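Tomar notebook, entry 14/01/2018
Handheld gripper work, packaged snacks. Entered by Branwen Mostyn.

Purpose of this entry: to record how the draft handling rules are to be applied at the table, and to note where the wording still needs work. The rules apply to all operators, including those who have worked under the earlier Hindisano sheet. That sheet is withdrawn.

Rule 1. The jaws shall be open and on both sides of the package before any closing motion begins. An approach with one pad already pressing on the film is to be marked as a contact start and kept apart from the clean starts.

Rule 2. Packages are to be taken by the filled part. Clear seal edges and flaps are not grasp points, even when they are easier to reach. Film that slides out of the pads shall be logged as a slip, and the operator shall not correct it with a bare hand.

Rule 3. When 2 grippers are over the same table, one is active and the other holds clear of the package being handled. The operators agree on the order aloud before starting.

Rule 4. Tablecloths with printed figures are allowed. The pattern is to be named in the log, and the cloth is not to be changed partway through a set.

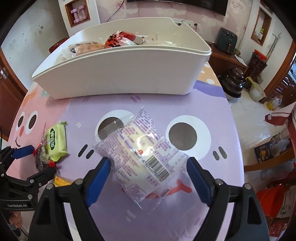 Xiaoyan Luo objected that Rule 3 is too loose as written: "holds clear" means nothing without a distance, and two operators will read it two ways. She would prefer a fixed gap, measured from the pad tip to the nearest edge of the package, and a stop call that either operator may use at any time.

The objection is accepted in part. The stop call goes into the rule as of this entry. The distance is left open until Afaf Khalaf has gone through the Fako logs, 438 entries in all, and marked those in which the waiting gripper touched something it should not have. Small wrapped items lying loose near the waiting gripper are the likely trouble — they shift with very little force, and the log form has no field for it.

Other points:
Pads to be wiped between sets. Alcohol wipes only.
Pivot screws to be checked by hand before the first set. Any play is reported to Zineb Ezzat and the gripper is set aside.
Torn packages come out of use at once and are bagged.
Rule 2 wording to be compared with the Ditotow version, which allows corners. Souad Helmy has the current copy. Revised text of Rules 2 and 3 due by the end of January.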